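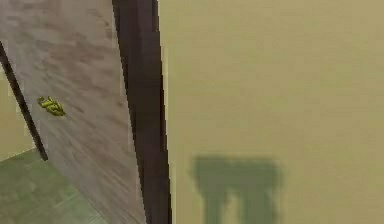 Render, plain wall, shadow low down.

2022-08-22
Cassette transfers, Lallov demos, second session

Carrying on with the Lallov tapes. These are the four-track home demos recorded in Kendville before the Rarnuvico album, mixed down to ordinary stereo cassette. The four-track masters are lost, so the mixdowns are all we have. Tape A was done last session. Tape B and tape C today.

Deck: the Rønning two-head, same as before. Heads, capstan and pinch roller cleaned with isopropyl and left to dry. Heads demagnetised with the deck off and everything else in the rack off as well. Did the erase head too, which I forgot last time.

Speed check first. Played the 1000 Hz test tape and read it on the counter. Deck was running fast. Trimmed the motor pot through the hole in the back of the housing and let it run for ten minutes, then read again. Holding at 1000 with a small slow drift either side, acceptable. The pot is scratchy and jumps when you first touch it. Wants replacing before it fails halfway through somebody's only copy.

Azimuth. Used the 10 kHz tone for the rough setting, then reset by ear on each programme tape with the outputs summed to mono. The test tape setting is only a starting point for these. Tape B was recorded on a machine with a badly leaning head and needed nearly a full turn of the screw. With the test tape setting the cymbals were gone altogether and the vocal sounded as though it had a blanket over it. After adjustment the top end came back and the mono sum stopped swirling. Tape C was much closer. Marked both screw positions on the card in the tape box.

Noise reduction. The inlay for tape B has the B-type box ticked. I don't believe it. Decoded, the quiet verses lose their air and the level pumps under the acoustic guitar. Undecoded, they sound right, only hissy. Suspect the box was ticked when the card was filled in and the switch was never pressed. Transferred flat with noise reduction off in any case, so a decode can be tried later in software. Level on the file must not be changed before that is settled, as the decoder tracks against it. Please do not normalise these.

Levels. Left channel on tape B sits 2 dB below right all the way through. Checked by swapping the leads into the converter and the difference stayed with the tape. Left uncorrected in the raw file. The working copy has been balanced.

Tape B, side one. Five songs, all known from the album in some form. The slow one that closes the album comes first here and is a tone lower. Drum machine on everything. There is a dropout in the second chorus of the third song, both channels, same place on two passes. Looked at the tape under the lamp and there is a crease across the full width. No repair possible. Logged.

Tape B, side two. Two songs, then a rehearsal recorded on a single microphone, then blank. I let the blank run out to the leader to be safe. Nothing further on it. Whole side came to 40 minutes with the blank.

Tape C. Pressure pad had come off and was loose in the shell. Shell is the welded type, so I cracked it along the seam and moved the tape into a screwed donor shell with new slip sheets. Wound it end to end twice before playing. Some squeal on the first pass, clear on the second. Kept the old shell with its label in the bag with the tape.

The recording on C is better than the rest put together. Less hiss, proper bass, vocal well forward. The second song has an organ part that is not on the album version and I think the song is poorer without it. It also shows where the odd edit before the last verse came from: on the demo there is a full extra line there, and on the record it has been cut out and the join covered with a cymbal. I had always taken that for a pressing fault.

Hum. Low mains hum on all transfers from both sessions, louder with the rack light on. Moved the deck supply to the other strip and it dropped. Not gone. What is left on tape C is on the tape itself, as it stops dead between songs where the record button was released. Tape A should be redone on the other strip. I would sooner redo it than filter it.

Files are on the workshop drive under Lallov, raw and working folders kept apart. Raw files are one per side, uncut. Checksums made after copying and they match. Second copy still to go on the archive drive.

Still to do:
Redo tape A, both sides.
Order trim pot and a new belt for the Rønning.
Try the software decode on tape B side one, first song only, and compare.
Match the songs on C against the Rarnuvico running order.
Tape D not opened yet. Shell is warped and there is white powder along one edge of the pack. Keep it away from the others until it has been looked at. Will book bench time for it in September.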